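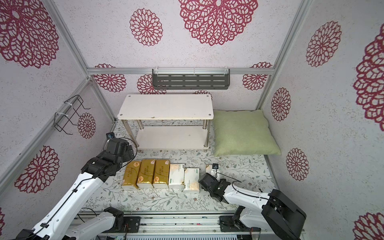
Features | Home & Living | Small Spaces | Columns | Subscribe | Search

THE TISSUE SHELF
How a two-tier table, a row of tissue packs and a very loud wallpaper got me thinking about small spaces

I have a confession about tissues. For years I kept them in the hall closet, in the bathroom cabinet, under the kitchen sink and (for reasons I can't reconstruct) in a drawer with the takeout menus. Whenever somebody sneezed I went on a tour of the house. I owned plenty of tissues and could never put my hand on one.

So when my editor asked for a piece about giving everyday stuff a proper home, I knew exactly which everyday stuff I wanted to write about. And I knew who I wanted to drag into it. Refilwe Cele has been fixing up tiny rooms for 12 years, most of them in and around Metdale, and she has opinions about paper goods that would fill this whole magazine if I let her.

I've borrowed her little corner for these pages. It's about as small as a room can get and still have wallpaper, and oh, what wallpaper! Big crimson medallions, a bit like lace, on a speckled pinkish-white ground. Then there's the floor, all thin stems and small leaves, so you have one pattern climbing the wall and another one spreading out underneath it. I would have chickened out and painted everything cream.

"You'd have been bored by January," Refilwe told me.

She's probably right. I was bored with my own cream hallway long before that.

Start with the floor

Her way of tidying a shelf begins with not touching the shelf. Everything comes out onto the floor and gets lined up, side by side, so you can look at what you own. I thought this was a bit theatrical until I tried it at home with my own hoard and found four half-used packs of the same brand, all of them squashed flat at one end.

In the corner, the gold-yellow packs stand together at one end of the row and the white ones follow. I love that yellow. Next to the crimson it's practically a parade, and I started wondering whether I could pick my tissues by color from now on — which is a ridiculous way to shop, and I've done it twice since.

Refilwe sorts by wrapper too, though she's more sensible about it. Like goes with like, labels face out, and the small packs get their own spot so they don't disappear behind the big ones. Mine always disappeared behind the big ones. I once bought a bundle of pocket packs on the ferry to Novberg with three perfectly good ones already in my bag.

A table with a downstairs

The white table at the back is the sort of thing I walk past in stores. Two boards, four metal legs, rounded corners, done. I'd always gone for baskets, or boxes with lids, because they hide the mess. Well, they do hide it, and then you forget what's in there and go buy more.

An open shelf doesn't let you get away with that. You see the tissues, you know you have tissues. And with two levels you can give each one a job. Refilwe's rule is that the top is for what you reach for every day, and the bottom is for spares and nothing else. No mail. No batteries. No mystery keys! (I have so many mystery keys.)

She also likes metal legs in a room with a lot of print. There's a bit of shine, you can see the pattern carry on underneath, and the table sort of steps back and lets the wallpaper do the shouting. I asked whether white was a risky choice and she shrugged and said that a shelf gets dirty whatever color it is, and on white at least you know when to get the cloth out.

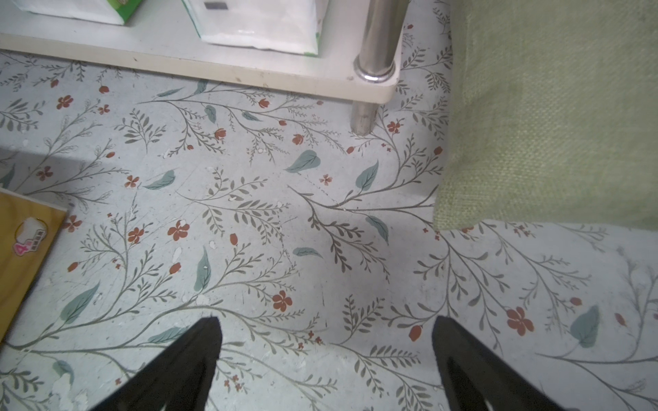

White packs with green trim up on the shelf, and the botanical floor below.

I want to talk about that floor for a minute, up close, because I've become a little obsessed with it. There are rust-red flowers with five petals, little red buds, and teal leaves much bigger than the olive-grey ones around them. It also has scuffs and chips and fine scratches, and I like it more for that. A plain floor would show every one of them from across the room. With this much going on, I had to get right down near it to notice.

The same goes for shelf edges, which I'd never once thought to wipe. I do the top, I feel virtuous, I leave. But the front edge is where grime settles in, specks and all, and Refilwe says it's the first place she looks in anybody's house. I have not invited her over since she said it. A damp cloth with a drop of dish soap, run along the edge before you do the top, and it's over in less time than it takes to find the good cloth.

The soft thing in the corner

Every small space needs one item that has no job, according to Refilwe. In the corner that's a pale green pillow, square and slightly puffed, leaning beside the table. I kept trying to give it a purpose. She kept telling me to leave it alone.

The green is a clever pick, though. It's soft enough to calm down all that crimson and close enough to the leaves that it looks like it belongs. At Ngubane, the fabric shop I haunt when I'm meant to be working, I spent 42 dollars trying to match that shade and came home with something closer to pistachio ice cream. It's on my couch now. The cat likes it.

I've since cleared out the hall closet, the bathroom cabinet and the takeout drawer, and the tissues all live on a two-level table by the stairs, every last pack. Under the sink is still a disgrace. I'm getting to it after the holidays.

Contact the Features Desk | © Bellau Magazine | Back to top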